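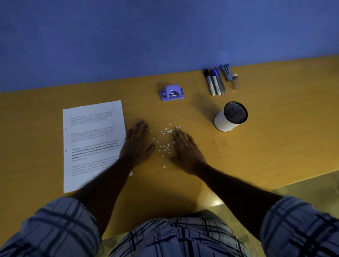 Punched sheet at left, chads on the desk between the hands.

Punching Loose Sheets for a Two-Ring Binder, and Clearing the Chads

This page covers punching single printed sheets along the left margin, checking the holes, and removing the paper circles from the desk afterward. It applies to ordinary printer paper and a hand-operated two-hole punch. Four-hole and comb punching are covered on separate pages.

What you need

Two-hole desk punch with a chad tray
Sheets to be punched, printed one side or both
One scrap sheet of the same size
A stiff card, such as an index card or an old file divider
A small lidded jar or an envelope
Soft brush or dry cloth
Two-ring binder for the test fit

Before you start

Clear an area of desk at least twice the width of the paper. The sheet goes to the left and the punch to the right, or the other way around if you are left-handed. Keep drinks and open ink pads off the surface.

Check the margin. Text should start far enough from the left edge that a hole does not run into it. If the document is still on the computer, add a binding margin before printing. Pages laid out for the screen often have narrow margins, and the holes then take the first letters of a line or two. Where a page is already printed and the margin is tight, reprint it or use a punched plastic sleeve.

Empty the tray. A full tray is the usual cause of chads on the desk. The circles back up under the die, the lever feels spongy, and the cover lifts at one end when the punch is turned over. On the Werano desk model the tray is a flexible cover that peels off from one short end. On the Slanina it slides out from the side. Both should be opened over a wastebasket.

Setting the position

1. Fold the scrap sheet in half, top edge to bottom edge, and pinch it only at the left margin. The short crease marks the center of the long side.

2. Open the scrap sheet and slide the left edge into the throat of the punch. Line up the crease with the center mark on the base. Most punches have an arrow or a notch there.

3. Push the paper in until it meets the back stop along its whole length. If only one corner touches, the holes will sit at different distances from the edge.

4. Press the lever down once, all the way, and let it come up by itself.

5. Fit the scrap sheet over the binder rings. It should drop on without bending and lie level with the pages already inside.

6. If the punch has a sliding paper guide, set it against the end of the scrap sheet while the crease is still on the center mark. Lock it. Later sheets can be pushed against the guide with no fold.

The scrap sheet can be kept in the front of the binder as a template. Marina Triantafyllou, who prepared the reading packs for the Jivanside village guide, writes the paper size on hers and stores it under the punch.

Punching the sheets

1. Tap the sheets on the desk, first on the long side and then on the short side, until the edges are even. Check that every page faces the same way. An upside-down page in the middle of a stack is easy to miss and will be punched on the wrong margin.

2. Take up to 7 sheets at a time. The rated capacity on the box is normally higher, but the holes at the bottom of a thick stack tend to come out with torn rims.

3. Slide the left edge into the throat against the back stop and the guide.

4. Hold the stack flat with one hand, away from the lever. Press down on the middle of the lever with the other. Pressing at one end twists the mechanism and leaves one hole uncut.

5. Lift the lever fully before pulling the paper out. If the paper resists, do not tug. Raise the lever by hand and ease the stack out along the line of the base.

6. Look at both holes. A clean hole has a smooth rim and no flap. If a chad is hanging on, push it through from the printed side with the tip of a pencil.

For long jobs, stop and empty the tray every 50 sheets. The Dornstead folder ran to 153 sheets, and the tray was emptied more often than that after the first batch jammed. Gerasimos Antoniadis recommends marking the place in the stack with a sticky note at each stop – otherwise the next sheet gets punched twice or skipped.

Clearing the chads

Chads are light and cling to paper, skin and sleeves. Blowing on them moves them to the floor or the keyboard. Work from the outside of the scatter toward the middle.

1. Move the punched sheets off the desk first. Hold each one by the edge and tap it once over the work area. Circles caught between pages will otherwise turn up in the binder.

2. Put the punch aside with the tray closed.

3. Lay both hands flat on either side of the scatter and draw them slowly together, keeping the edges of the palms on the desk. The loose circles gather into a line. Check the fingertips, where a few normally stick.

4. Use the long edge of the card to bring in strays, starting with those nearest the front edge of the desk. Keep the card almost upright. At a low angle it rides over the circles.

5. Check any join in the desktop. Where two panels meet, chads can settle along the seam. Run a corner of the card along it.

6. Slide the card under the pile, or push the pile over the edge of the desk into the open jar or envelope.

7. Wipe the area with the soft brush or a slightly damp cloth. Let the surface dry before putting paper back on it.

If the circles jump away from the card, the cause is static. Wipe the card with the damp cloth, dry it, and try again. This is more common in winter with the heating on.

Problems

Holes too close to the edge: the paper did not reach the back stop. Look for a chad wedged in the throat.

Holes higher or lower from page to page: the guide has slipped. Reset it with the scrap sheet.

One hole clean, one ragged: the die on that side is dull. Punching a folded piece of aluminum foil several times sometimes helps. If it does not, replace the punch.

Hole torn through to the edge: apply a self-adhesive reinforcement ring on each side. A torn sheet can also be turned into a sleeve page.

Lever stays down: open the tray, empty it, and work the lever gently with no paper in place.

Storing the chads

Chads may go in household paper recycling only if your local service accepts small pieces. Many sorting lines lose them, so a closed paper envelope is the safer choice. Do not tip them loose into an outdoor bin.

Instructions checked by Eftychia Karagiannis in June.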